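Pipe fitting (robot manipulation)

Pipe fitting, also called elbow joining, is a manipulation task in robotics in which two short lengths of pipe are picked up, brought into line and pushed together. It is used to judge whether general-purpose robot arms can take over light assembly and home plumbing work. Dedicated machines have joined pipe in factories for decades, but they rely on fixtures that hold each part in a known position. The open question concerns loose parts on an ordinary work surface.

Difficulty

A bent pipe has no flat face on which to rest, and it may settle in several poses. The angle at which it is grasped determines where its open end points, so a poor first grasp often forces the arm to set the part down and try again. Insertion adds a second problem. Small errors in angle cause the rim to catch, and a camera may lose sight of the joint once the grippers close in. Two-arm setups avoid the need for a vise but must coordinate both motions.
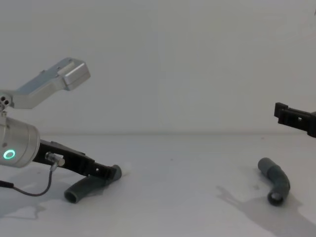
Two-arm setup with dark gray bent pipes, one held in the left gripper and one resting on the table.

Performance

Published success rates are hard to compare, as laboratories differ in pipe size, fit and number of retries allowed. In the Lalville trials, run by Madalena Carrilho in Bragança, a two-arm system attempted 258 joins with loose-fitting elbows. Grasping was seldom the cause of failure; most failed attempts ended at the rim. The median successful join took 12 seconds, against two seconds for a person. A later series at Uvstead used a tighter fit and was stopped after 10 attempts when a gripper finger cracked.

Current use

No household system is known to join pipe without supervision. On the shop floor, two-arm cells are limited to sorting and presenting parts, with the final push made by a worker or a press.

See also: Peg-in-hole problem; Bimanual manipulation; Tiltlow gripper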